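Teaching by the towel
How one upstairs office gathers the examples that household robots learn from

Apr 4, 2018

The job is wiping an office chair. At Purmont, the data arm of the robot maker Jastmont, people do it again and again with a pair of hand-held grippers, and every go is kept.

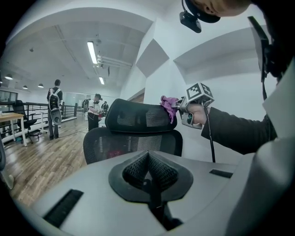
6 min read

The idea is simple enough. A robot that learns by copying needs something to copy, and driving a real arm by remote control is slow work. So the people at Purmont leave the arm out of it. They hold the gripper themselves and do the job at close to normal speed, while a camera on the tool records what the fingers meet. The printed cube on top gives the software a pattern it can find, so that it can work out where the tool is and which way it is turned.

Cloth was picked for a reason. A box keeps its shape when you take hold of it, and a learning system can get a long way by remembering that shape. A towel is different every time it is lifted. The first system trained here saw 135 examples, all with the cloth folded flat, and it was lost as soon as somebody handed it a crumpled one. The present set has 3,000, and the rule is that the cloth is dropped before each start and used as it falls.

Chairs bring troubles of their own. Mesh shows whatever is behind it, and black mesh against a black rim leaves a camera very little to go on. The headrest is curved as well, so a pinch that holds on the flat will often slip at the corner.

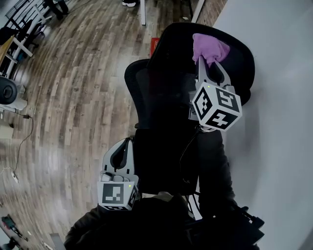 What gets thrown away

One example in 19 is rejected. Most of those are cases where the tool moved too fast and the picture smeared, or where a sleeve hid the cube for too long. A dropped cloth is kept, provided the person picks it up again and carries on. The group at Ruddock that trains the system asked for more of these, as a machine that has only seen clean work has no idea what to do after a slip.

New starters get an afternoon of practice before anything they do is saved. The hardest habit to break is reaching in with the fingertips. Two grippers can hold and pull, but they can't feel a fold, and it takes a while to learn to look for it instead.

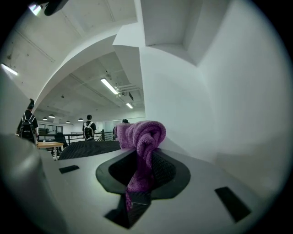 The work is also tiring. Sessions stop after 6 minutes and people swap over, a limit brought in when the later examples in long runs were found to be sloppier than the early ones. Wrists go first, then shoulders.

In June the collecting moves to a second site at Drarkmont, where there are fabric seats and better daylight. The towels are going too.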